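부직포 행주, 정말 한 장으로 며칠 쓸 수 있을까: 접는 법부터 버리는 때까지
최종 수정: 2월

'빨아 쓰는 행주'라는 말을 저는 별로 믿지 않습니다. 포장지에는 대개 여러 번 빨아 써도 새것 같다고 적혀 있는데, 그 '여러 번'이 몇 번인지는 잘 안 적혀 있습니다. 그래도 키친타월을 뭉텅이로 뜯어 쓰는 것보다는 낫겠다 싶어서 작년부터 하늘색 부직포 행주를 쓰고 있습니다. 롤로 된 것도 써 봤고 낱장으로 접혀 나온 것도 써 봤습니다. 그동안 손에 익은 방법을 적어 둡니다. 살림 고수의 비법 같은 걸 기대하셨다면 좀 심심할 겁니다.

준비물
부직포 행주 한 장, 미지근한 물, 주방세제 조금, 말릴 자리. 전용 세정제는 필요 없습니다. Plumach 다목적 스프레이를 선물로 받아서 한 통 다 써 봤는데, 물에 세제 한 방울 푼 것과 차이를 못 느꼈습니다. 향은 좋았습니다.

1. 펼쳐서 한 번 헹군다
새 행주는 접힌 자국이 세게 잡혀 있습니다. 그대로 닦으면 접힌 선만 바닥에 닿고 나머지는 들뜹니다. 한 번 다 펼쳐서 물에 적셨다가 손바닥으로 눌러 물기를 뺍니다. 비틀어 짜는 분들이 많은데 부직포는 비틀면 결이 밀려서 금방 보풀이 일어납니다. 적어도 제가 쓴 제품들은 다 그랬습니다.

2. 네 겹으로 접는다
반으로 접고 다시 반으로 접습니다. 여덟 겹까지 접으라는 글도 봤는데, 얇은 행주라도 그쯤 되면 두툼해져서 모서리가 자꾸 벌어집니다. 네 겹이면 손바닥에 들어오고, 접는 방향을 바꿔 가며 깨끗한 면을 계속 꺼내 쓸 수 있습니다.

3. 한 방향으로 닦는다
흰 상판은 얼룩이 잘 보여서 닦기 쉬울 것 같지만 꼭 그렇지도 않습니다. 물자국은 오히려 잘 안 보이고, 마른 다음에 옆에서 봐야 드러납니다. 원을 그리며 문지르면 부스러기가 제자리에서 돌기만 합니다. 먼 쪽에서 몸 쪽으로 당기고, 조금 옆으로 옮겨서 다시 당깁니다. 끝에 모인 부스러기는 행주를 오므려서 집어 올립니다.

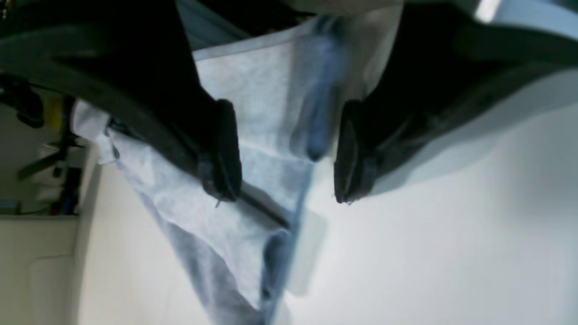

행주를 집어 올릴 때는 가장자리 말고 가운데를 잡는 편이 낫습니다. 가장자리를 잡고 들면 반대쪽이 늘어지면서 모아 둔 것이 다시 떨어집니다. 가운데를 살짝 꼬집듯이 잡고 그대로 싱크대나 쓰레기통으로 가져가서 텁니다. 구겨져도 괜찮습니다. 어차피 곧 빨 거니까요.

4. 마른 면으로 한 번 더
여기를 건너뛰는 분이 많습니다. 저도 귀찮으면 건너뜁니다. 다만 흰 상판이나 유리는 젖은 행주로만 끝내면 얼룩이 남습니다. 마른 행주를 한 장 더 꺼내서 같은 방향으로 당기면 됩니다. 극세사 천이 더 낫다는 말도 있는데, 집에 있는 Clikier 극세사는 보풀을 남겨서 저는 도로 부직포로 돌아왔습니다. 제품마다 다를 수 있습니다.

5. 빨아서 편 채로 말린다
세제를 묻혀 주물러 빨고, 거품이 안 나올 때까지 헹군 다음 펴서 넙니다. 수전에 걸쳐 두면 접힌 안쪽이 잘 안 마릅니다. 집게로 한쪽 귀퉁이만 집어 두는 게 제일 빨랐습니다. 전자레인지에 돌려 소독하라는 이야기는 권하지 않겠습니다. 부직포에는 합성섬유가 섞인 것이 많고, 저희 집에 있는 제품에는 가열하지 말라고 적혀 있습니다. Stilus 행주 건조대도 사 봤는데 빨래집게보다 나은 점을 찾지 못했습니다.

그래서 며칠을 쓰나
제 기준은 최대 6일입니다. 기름을 닦은 날이면 그날로 끝입니다. 날고기 국물을 닦은 행주는 빨지 말고 버리세요. 한 장으로 한 달 썼다는 후기도 봤는데, 냄새를 맡아 보고 하신 말씀인지 궁금합니다. 가운데가 얇아져서 손가락이 비치거나, 말렸는데도 쉰내가 나면 바꿀 때입니다. 그 상태에서 현관 바닥이나 창틀을 한 번 닦고 버리면 덜 아깝습니다.

비용도 따져 봤습니다. 제가 사는 것은 한 롤에 40장이고, 한 장을 6일씩 꼬박 쓴다면 반년이 넘게 갑니다. 실제로는 그렇게 안 됩니다. 김치 국물 한 번이면 한 장이 날아가니까요. 그래도 키친타월만 쓰던 때보다는 쓰레기봉투가 천천히 찹니다. 환경에 좋다는 문구까지는 모르겠습니다. 버리면 쓰레기인 건 마찬가지입니다.

색은 아무거나 사도 됩니다. 저는 식탁용은 하늘색, 싱크대용은 분홍색으로 나눠 쓰는데, 가족들은 잘 안 지킵니다.

조회 2,647 · 공유 23 · 댓글 6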